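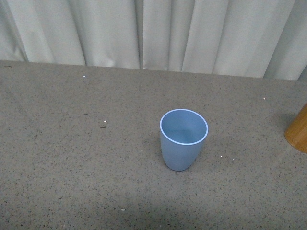 Event Planning Basics
Handout 7: The Order of the Day at a Wedding Reception
Instructor: Gemma Clegg
Last updated: 27 January 2021

Most problems at a reception are timing problems. The food is ready and the guests are still outside, or the band is set up and the couple is an hour away with the photographer. This handout covers how to write a running order and who should get a copy.

1. Start from the fixed times

Write down the times you can't move before anything else. These are usually the end of the ceremony, the kitchen's serving time, sunset if the couple wants outdoor portraits, and the hour the venue closes. Everything else fits between them.

Ask the venue what "closes" means. At Driltness, the barn we use as our case study, music stops at 11:00 and the building must be empty by midnight. At Keskin the closing time on the contract includes cleanup, so the last dance has to be over well before it.

2. The gap after the ceremony

Family portraits take longer than couples expect. Ask for a written list of groups and allow three minutes for each one. Large family groups go first, so that grandparents and small children can sit down.

Guests need something to eat during this time. If the gap is longer than an hour, say so on the invitation.

3. Seating people for dinner

Moving a crowd into a dining room is slow. The Mendumum wedding in July had 173 guests and one set of double doors, and it took 25 minutes to seat everyone. The planner had written down 10. The first course went out late and the cake was cut after the older relatives had left.

Put the seating chart where people can read it before they reach the door. Alphabetical by last name is faster than by table. Have two people inside who know the layout.

4. Meal service

Get the service length from the caterer in writing. Plated meals are the easiest to predict. For a buffet, ask how many lines there will be and whether guests can use both sides of each table. Honero, the caterer in the case study, quotes roughly 101 plates an hour from one line.

Vendor meals go out when the couple is served. Check the contracts for who gets one.

5. Evening

Confirm with the band how long they need to set up and whether they can do it with guests in the room. Note the breaks. If there is a shuttle, list each departure and have the last two announced.

6. Who gets the running order

The venue, caterer, photographer, music, officiant and transport each get the full version. The wedding party gets a one-page version with only their own times. Put a phone number at the top of both, and don't make it the couple's.

For next class

Draft a running order for the Driltness case study using the venue sheet and the Honero quote. The ceremony ends at 3:30. Use 7 portrait groups. Mark your fixed times with a star and bring two printed copies, one to hand in and one to trade with a partner.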